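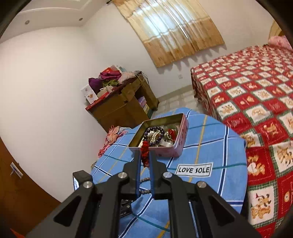
The pink tin with its lid off, and the purple beads inside.

Bring out your beads

The Merell swap table is back in April, and jewelry is the theme. Barrett Achterberg is taking bracelets, bangles, cords and loose strings at the Greenberg Street desk until 4 p.m. Last year over 300 pieces changed hands, so please sort at home first.

A cookie tin is fine for carrying everything in. Line it with newspaper and keep the heavy bangles off the small beads – they chip. Tangled strands are welcome, and there will be 2 tables set aside for picking them apart.

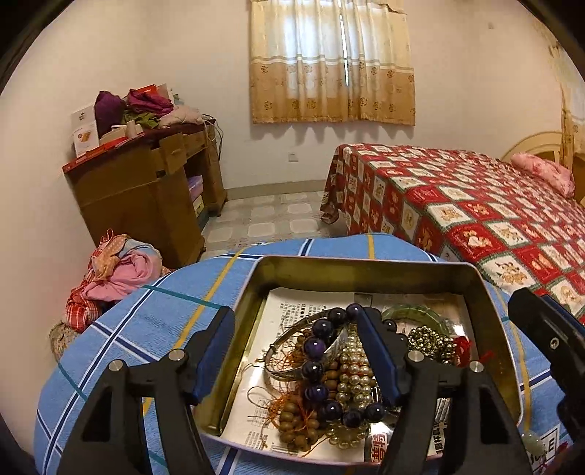 Jade, silver and pearl pieces heaped on a sheet of newspaper.

Broken clasps can go in the repair tray. Drandier is giving us 100 new ones, plus cord in red and brown. Label anything you want back.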